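Opening and Closing Checklist for a Shared Office Floor, With Comments

Second floor, Draltau building. Please read the comments at least once, even if you only tick the items after that. The list has grown over the years and most of the lines are there thanks to somebody who noticed something small and took the trouble to write it down, so if you notice something, do the same!

How to use it

Walk the floor in the order given. It starts at the stairwell door and ends at the kitchen, and done at an easy pace it fits comfortably before the first coffee. Mark each line OK, Fix, or Look Again. "Look Again" is a perfectly respectable answer. It means you saw something you weren't sure of and would like a second pair of eyes, and I would much prefer ten of those to one hopeful OK.

Part A. Ways out

A1. Stairwell door opens fully and closes by itself.
Comment: Let it go from wide open and again from a hand's width. The closer on this door is strong from wide open and rather lazy over the last few inches, particularly in January when the stairwell is cold and the air pushes back. If it rests on the latch without clicking, mark it Fix.

A2. Route from the farthest desk to the stairwell is clear.
Comment: Please walk it, don't just look down it. Deliveries have a way of landing beside the printer "for a minute" and then staying through lunch. Coat stands count as obstructions too, and so do those nice wheeled drawer units when they drift out from under the desks.

A3. Rear exit is unlocked from the inside while people are in.
Comment: Push the bar. The alarm on the rear exit is off between 7:30 in the morning and 6 in the evening, so you won't upset anyone.

A4. Exit signs lit.
Comment: Both of them. The one over the rear exit is easy to miss in daytime, so stand right under it and cup your hand around your eyes. You will feel a little silly and it works very well.

Part B. Floors and walkways

B1. No lifted boards, loose strips or curled mat edges.
Comment: The Skuvwood floor has held up nicely, and I say that as someone who argued for carpet. It does move with the seasons, though. In dry weather the joints open a little near the radiators, and in a damp spring they close up and one or two edges may stand proud. Run the side of your shoe across anything that looks raised. If the shoe catches, a heel will catch.

B2. Threshold strip at the meeting room door is tight.
Comment: Two screws, and the one on the hinge side works loose. There is a screwdriver in the top kitchen drawer. You are welcome to tighten it yourself and mark the line OK, with a short note so we can see how often it happens.

B3. Spills wiped and dry.
Comment: Look especially by the water cooler and under the plants. Whoever waters the plants does it with great affection and not much aim.

B4. Floor boxes closed, lids flush.
Comment: The lid should sit flat with the cable coming out through the notch. If the cable is too thick for the notch, don't leave the lid propped open – ask for a different adapter, we keep a few in the supply cupboard.

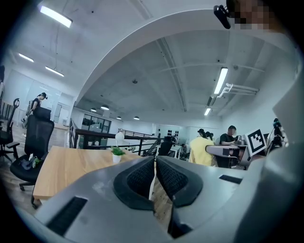
B5. Walkways wide enough for someone carrying a box.
Comment: I know the measured width is on the floor plan, and the floor plan is right, but the useful test is whether you could carry a carton of paper through without turning sideways. Chairs are the usual trouble. When you leave your desk, push the chair in, and if your neighbor has forgotten, push theirs in as well. It's a kindness, and nobody will mind.

Part C. Desks and electrical

C1. No power strip plugged into another power strip.
Comment: This is the line that gets marked Fix most often, and always for understandable reasons. People move desks, the outlet is suddenly too far off, and a second strip is sitting right there. Please ask for a longer single strip. They cost very little and we would much rather buy one.

C2. Cords free of cuts, kinks and tape.
Comment: Tape on a cord is a Fix, however neatly it was done. Unplug the item, put a red tag on it and leave it on the repair shelf.

C3. Chargers and adapters not buried under papers or clothing.
Comment: They need air around them. Touch the larger ones with the back of your hand. Warm is fine, and if you want to pull your hand away, unplug it and write it down.

C4. Personal heaters and fans.
Comment: Fans are fine. Heaters are not allowed on this floor, and I'm sorry about that, since I feel the cold myself. If your corner is chilly, say so on the comment sheet and we'll look at the radiator first. In most cases it only needs bleeding.

C5. Adjustable desks go up and down without rubbing or pinching.
Comment: Raise one all the way and watch the cables behind it. They should hang in an easy loop with some slack left at the top. Check the space under the desk before lowering it, as bins and bags get squashed there.

Part D. Storage and shelves

D1. Tall Bovetti cabinets fixed to the wall.
Comment: There are six. Open the top door and give a gentle pull toward yourself. You should feel nothing move. Please don't open two loaded drawers at once to see what happens.

D2. Heavy things low, light things high.
Comment: Binders and paper stock on the bottom two shelves, please. The holiday decorations may live at the top, where they have been very happy.

D3. Step stool present, with all its rubber feet.
Comment: If the stool isn't where it belongs, look in the meeting room. Swivel chairs are not step stools, and I have caught myself with one foot on the seat before now, so I say it with sympathy.

D4. Nothing stacked close to the ceiling sprinklers.
Comment: The line of blue tape on the storage wall shows the highest point. Anything above the tape comes down the same day.

Part E. Fire and first aid

E1. Extinguishers on their hooks, pins in, needles in the green.
Comment: Lift each one slightly and set it back so you know the hook is sound. Look at the tag for the last service. Osman comes once a year and signs every tag, and their invoice last time came to 2,858 for the whole building, which sounds like a great deal until you see the number of stairs involved.

E2. First aid kit complete.
Comment: The contents list is inside the lid. Bandages and burn gel go fastest. If you use something, please don't be shy about it. Write it on the list and it will be replaced, and you don't need to explain how you did it unless you were hurt by something on this floor, in which case we really do want to know.

E3. Eye wash bottle sealed and in date.
Comment: The date is printed small, on the shoulder of the bottle. Bring your reading glasses.

Part F. Kitchen

F1. Toaster unplugged, crumb tray emptied.
Comment: Crumbs are what set off the detector last spring and put everyone out on the sidewalk in the rain. Slide the tray out over the bin and give it a tap.

F2. Kettle base dry underneath.
Comment: Lift it, wipe, put it back. If there is water under it again the next morning, the kettle itself may be leaking and should be tagged.

F3. Dishwasher door closed.
Comment: An open dishwasher door sits at exactly shin height. Pull it shut even if you are still loading, and come back to it when you're ready.

F4. Refrigerator seal clean and closing properly.
Comment: Strictly speaking, this is more about milk than safety, but somebody asked for it and it takes a second.

Closing up

At the end of the day, go around again with only A2, C3, C4 and all of Part F. Windows latched, meeting room lights off, blinds as you found them. The rear exit alarm comes back on by itself at 6, so if you're staying later than that, leave by the stairwell.

Hang the finished sheet on the clip by the stairwell door. Items marked Fix are picked up the next morning, and the sheet goes back on the clip with a note of what was done. If your Fix hasn't been answered by then, write it again in bigger letters.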